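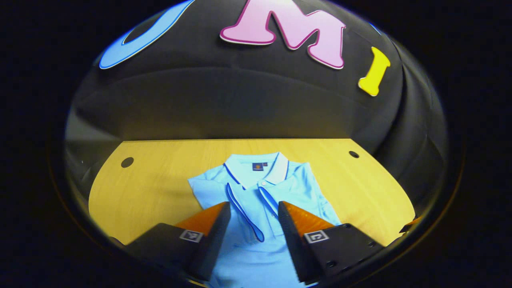 Aquecimento da piscina cobrado à parte na casa de férias – é normal?

Ehsan Ghorbani

Reservei pela Sternia uma moradia em Finard para a segunda semana de setembro. Paguei 1233 euros e no anúncio dizia "piscina aquecida". Agora o proprietário mandou mensagem a dizer que o aquecimento custa mais 40 euros por dia, com um mínimo de cinco dias, e que tenho de decidir antes da chegada. Sem aquecimento, diz ele, a água fica nos 18 graus nessa altura do ano. Vamos com duas crianças pequenas e escolhemos a casa por causa da piscina. Ele pode cobrar isto à parte? Se eu recusar, posso pedir algum valor de volta?

droldale_sul

Depende do que está escrito no anúncio e no contrato. Em muitas casas a piscina tem bomba de calor e o proprietário cobra o consumo, mas isso tem de aparecer nos extras antes da reserva. Veja a confirmação que recebeu por e-mail, na parte das condições, e não só a página do anúncio, que pode ter sido alterada depois.

Se o suplemento não aparecer em lado nenhum, eu fazia assim:

Guarde capturas do anúncio como está hoje, com a data visível.
Responda ao proprietário pelas mensagens da plataforma – nada de telefone – e peça que indique onde estava o preço do aquecimento.
Se ele não responder em 2 dias, abra uma reclamação na plataforma e junte tudo.

Não cancele por iniciativa própria antes de ter resposta, porque pode perder o sinal. Pergunte também a que temperatura fica a água com o aquecimento ligado e se há cobertura para a noite. Já paguei suplemento numa casa sem cobertura e de manhã a água estava fria outra vez.

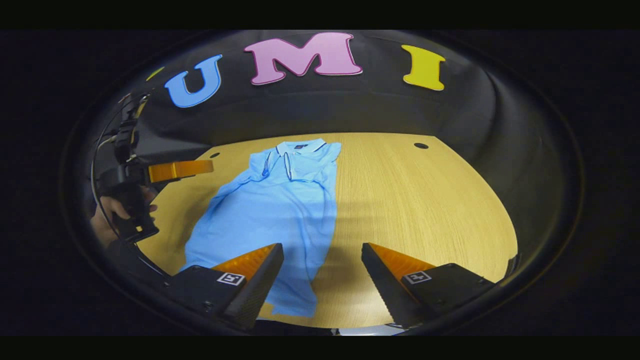

As letras U, M e I sobre o pano preto

M. Shirazi

A mim cobraram e paguei, não vale a pena estragar as férias por isso. Em setembro a água ainda se aguenta.

Ehsan Ghorbani

Obrigado aos dois. Fui ver a confirmação e nos extras só falam da limpeza final e da roupa de cama, do aquecimento nem uma palavra. Escrevi ao proprietário pela plataforma e ele propôs baixar para quase metade. Ainda não aceitei. Vou perguntar pela cobertura e pela temperatura antes de responder.

droldale_sul

Se aceitar, peça o valor total por escrito, com os dias incluídos e a hora a que ligam a bomba. Convém que a liguem na véspera da chegada.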